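Keynote speaker for a small charity dinner: pay a fee or not?

Posted by Gustar, 2021-03-03

We run a scholarship fund in Lunholm and hold one dinner a year, usually in May. Tickets are $90 and we seat 20 tables. Last year's speaker came for free. This year the person we want has asked for $3000 plus travel. Half of our board says donors will be upset if they find out. Has anyone paid a fee, and did you tell people?
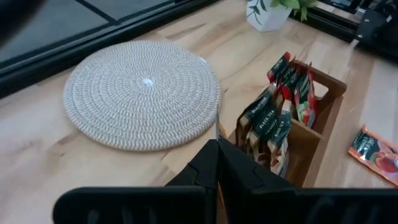 Woven trivet on a wood table

Ferraro
We paid once. Get a local business to sponsor the speaker and put their name in the program. Then the ticket money still goes to scholarships and you can say so from the stage. Ask for the travel cost in writing before you sign. Ours added a second hotel night and it came to $400 more than we planned.

Also ask what the fee covers. Some speakers will meet the students beforehand at no extra charge. 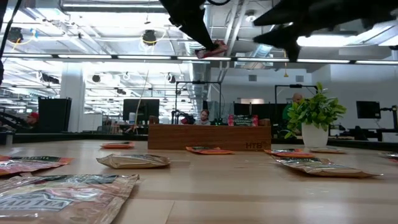

Praltow
Don't pay. If they believe in the cause they will come for free. We always use a former scholarship student and people like it better anyway.

Gustar
Thanks both. We do have a former student who might say a few words before the main speaker. I will ask the bank on Main Street about sponsoring.

3 comments | 20 shares

Related
Silent auction or raffle?
How early to mail gala invitations
Thank-you letters for table sponsors
Choosing an honoree for your first award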